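10th November, bench notes, sourdough crackers

Okay, back on the rye crackers after the sad, bendy lot from last time. I went with 400 g of flour (the dark Skanov rye, the one Nora likes) and 5 g of salt, and I let the starter discard sit on the counter overnight before mixing. Much nicer smell this morning, almost like apples! The dough was still sticky as anything, so I rolled it between two sheets of parchment and quit fighting it.

First tray in at the lower heat, door shut, no peeking. Edges browned way before the middle did, same as ever with this oven. I think I'm rolling the middle too thick (Joris Postma says it's my rolling pin, but he says that about everything).
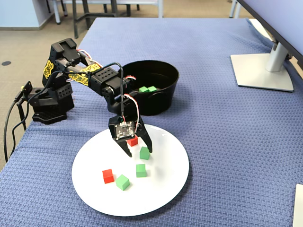
Second tray I pricked all over with a fork and cut before baking, and those came out properly snappy. Total weight once cooled was 311 g, minus whatever I ate standing up. Caraway is good, fennel is too much, the plain ones need more salt on top.

To do: ask Aerts if they still sell the coarse rye, try a spoon of honey, label the jars this time. Warnthorpe tin is for the caraway ones, please don't mix them!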